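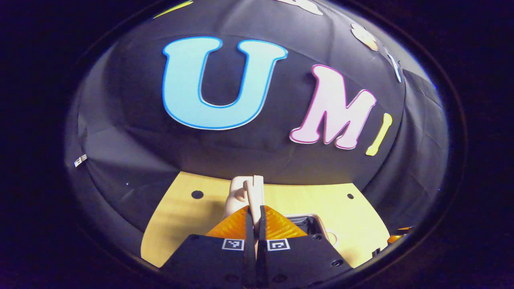
2020-11-21

The gripper stopped recording again this week, and I finally know why. The short version is a loose cable. The long version cost me most of 5 evenings.

I had 336 demos saved in the Skitine folder before I looked closely at any of them. The video was fine in every one. The finger width was the bad part. In a lot of the files it would track normally, then hold one value for the rest of the clip while the fingers kept moving.

My first guess was the markers. The width comes from the two square tags on the housing, and the light at my bench is dim. I added a lamp, ran 7 new clips and got the same freeze in four of them.

Next I blamed Kuramus, the script I use to line up video and width. I rolled it back to the version from June. No change, but I did find an old bug in how it rounds time stamps, so that is fixed now.

In the end I watched the log while wiggling things. When I bent the USB cable near the plug, the log printed error 2067 and the width thread quit. The video thread has its own buffer and restarts without a word. The width thread does not restart at all - my code, my fault.

I swapped the cable for a Mevia one with a locking plug and tied it down in two spots. The script now stops the whole recording if either thread dies, and it beeps.

I am throwing out every clip with a flat width line. The Zwahlen set was recorded with the same cable, so I have to go through that one too.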